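Section 3. Setting up the kit packing station

This section covers laying out the station and loading the supply bins for the Herex patient kit. Read it through once before the first shift. Building the kit itself is covered in Section 4.

3.1 Before you start

Wipe down the shelf and the bins with the approved cleaner and let them dry. Wash your hands and put on gloves. Check that the supplies on the cart match the pick list, and set aside anything with a torn seal or a date that has passed.

Note: Supplies stay in their own wrappers at this station. Nothing is opened here.

3.2 Laying out the work surface

1. Lay a flattened cardboard sheet over the table. It keeps small packets from slipping into the grooves. Creases and punched holes are fine, but replace a sheet that is damp or stained.

2. Push the sheet back until it sits just in front of the base. It must not ride up over it.

3. Leave the rails at the right side uncovered if the sheet is narrow. Do not tape two sheets together.

Caution: Keep cables off the sheet. A packet that lands on a cable will not lie flat.

3.3 Loading the bins

The blue bins stand in a line on the raised shelf at the left of the table. The order is always the same, counted from the back.

1. Rear bin: paper packets. Lay them flat, printed side up where possible. Two are enough to start with.

2. Middle bin: face masks. Stack them with the folds running the same way and tuck the ear loops in so they do not hook over the rim.

3. Front bin: sterile packages. Lay these in loosely. They may overlap a little, but never press them down to make room.

4. Stand at the front of the table and check the line of bins. No item should stick up above a rim.
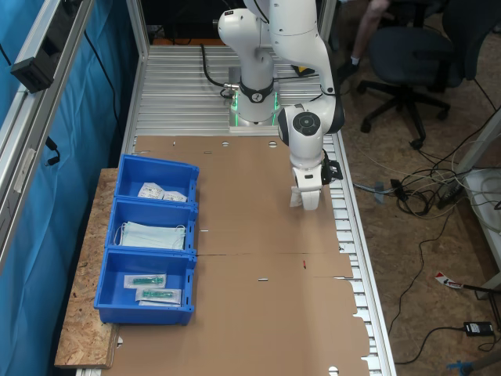
3.4 Handling soft and bagged items

Thin plastic bags need more care than packets or masks. They fold over on themselves, and the printing can end up hidden in a crease.

1. Pick up the bag near the top, where the plastic bunches, and let the loose end hang.

2. Hold it over a clear part of the surface. Wait for it to stop swinging before you lower it.

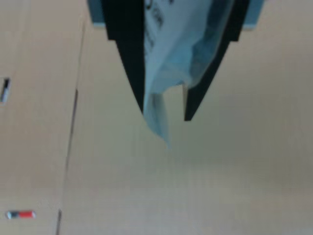

3. Set the bag down tail first, then let go of the top. If the print matters for your kit — the lot number on Unach bags, for instance — smooth the plastic and read it before moving on.

4. Put aside any bag with a hole or a split seam. Write it on the reject sheet under code 41.

Caution: Do not pull on a bag that has caught on something. Free it first, then check it for tears.

3.5 Refilling during a shift

Refill a bin when one item is left in it. Move the older item to the top and put the new stock underneath. If you have to stop partway, leave the bin empty until you can finish. Half-sorted bins are the usual cause of wrong kits.

Questions about supplies go to Khrystyna Marchuk, extension 1537. For changes to the bin order, see Hauke Vogler.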